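What Is a TV Review?
Leltham Media Library - Young Readers' Pages
Updated Aug 19, 2026

A TV review is a piece of writing that tells readers about a show and says what the writer thinks of it. The person who writes it is called a critic. Reviews appear in newspapers, in magazines and on websites, and some are read aloud on the radio.

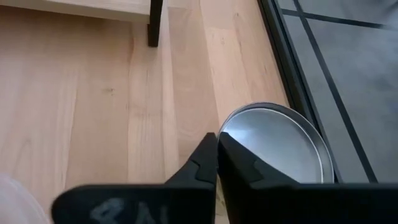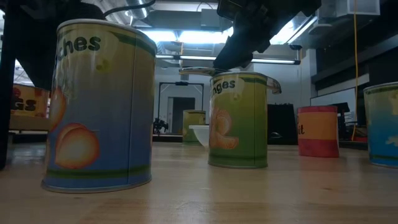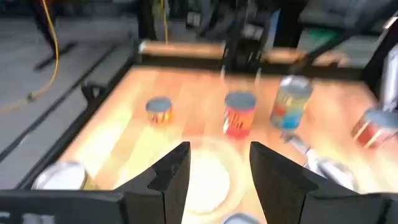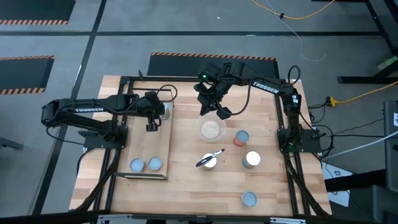
Pankaj Pal asked us whether a critic has to watch the whole season first, and whether it is fair to write a bad review after seeing only one episode.

The answer depends on the review. Many critics receive a few episodes before the public does, and they write about those. A careful critic states how many episodes he or she has seen. A review of one episode may be perfectly fair as long as it speaks only about that episode.

Facts and opinions
Every review contains both. A fact can be checked. "The puppet comedy Lolileo has a new host" is a fact, and a reader can look it up. An opinion is what someone thinks or feels. "The new host is funnier than the old one" is an opinion, and two sensible people may disagree about it.

Some sentences mix the two. "The boring second season began in January" gives a fact (the month) and an opinion (boring). When you read a review, try underlining the facts in one color and the opinions in another. The mixed sentences are the hardest.

Why do critics disagree?
Critics are people, and people like different things. One critic may love silly songs. Another may find them tiring. Critics may also disagree about what a show is saying. Comedy shows sometimes joke about leaders, laws or beliefs, and a joke that pleases one viewer may hurt or annoy another. A critic who shares the show's point of view may be kinder to it than a critic who does not. Readers should keep this in mind and, where possible, read more than one review.

Strong words
Critics often use strong words such as "dreadful" or "brilliant." A strong word should come with a reason. If a review says that an episode is dreadful, look for the part that explains why. Was the story hard to follow? Were the jokes unkind? If no reason is given, the reader has learned how the critic felt and very little about the show.

Write your own
Choose one episode of a show you know. Your review should have no more than 256 words and should include:
The name of the show and the episode you watched
What the episode is about, without giving away the ending
One thing that worked well or badly, and your reason
Who might enjoy it

Reviews may be handed in at the Ruturwood Room desk. Please write your first name and age on the back - last names are not needed. Fenna Jacobs reads every review before it goes on the wall.

Words to know
Critic: a person who reviews shows, books, music or art
Season: a group of episodes shown as a set
Spoiler: a detail that gives away a surprise
Bias: a leaning toward one side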